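Dradgate Housing Trust to Repair or Replace Interior Doors in 41 Buildings

DRADGATE, June. Dradgate Housing Trust will begin a repair program for interior doors in its rental buildings this month, starting with the two oldest blocks on Druscombe Road.
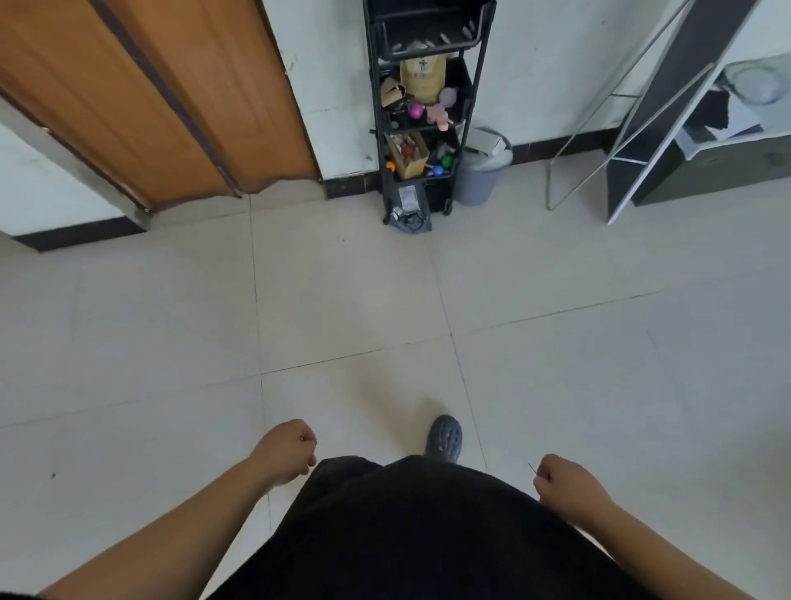 Tenants at Druscombe Road had asked for the work to start before winter, and one of them told the trust's spring meeting that she had reported the same bedroom door three times and would rather have it fixed properly once than patched again. Others at the meeting asked whether rents would go up to pay for the program. They will not. The work is paid for out of the trust's existing maintenance budget.

The program covers 2,403 doors in 41 buildings. Each one was checked over the winter as part of a survey of bedroom, bathroom, closet and hallway doors. Surveyors looked at veneer, hinges, latches, frames and the gap at the floor. The most common problem was damage to the lower edge, where mopping and damp floors lift the veneer over time. Loose hinges came second.

Doors that are sound apart from the surface will be repaired in place. The bottom edge will be trimmed, sealed and fitted with a new strip, and the finish will be matched as closely as possible. Doors with swollen cores or split frames will be replaced. Front doors and fire doors are inspected under a separate schedule and are not part of this work.

The contract for the repairs has been awarded to Gesiletti Joinery. New doors will be supplied by Hrynyshyn Millwork, which will also take back the old ones and recycle the hardware where it can be reused.

What tenants can expect

Each household will get a letter with a proposed date at least 30 days ahead. A repair takes one visit, usually in the morning. A replacement takes two visits, one to measure and one to hang the new door. Crews will work between 8 a.m. and 4 p.m. and will carry identification from both Gesiletti Joinery and the trust.

Tenants are asked to move furniture, carts and shoe racks away from the door before the crew arrives. Anyone who needs help moving heavy items should call the maintenance desk when the letter comes. Pets should be kept in another room. Tenants who have painted or put hooks on a door will not be charged, but hooks will not be moved to a new door.

Work at Druscombe Road is expected to take more than a month. A schedule for the remaining buildings will be posted in each lobby once the first two blocks are finished.

Questions can be taken to the maintenance desk in the Dradgate office, which stays open until 7 p.m. every Tuesday while the program is running.

Sign up for our newsletter to get trust news by email. You can unsubscribe at any time.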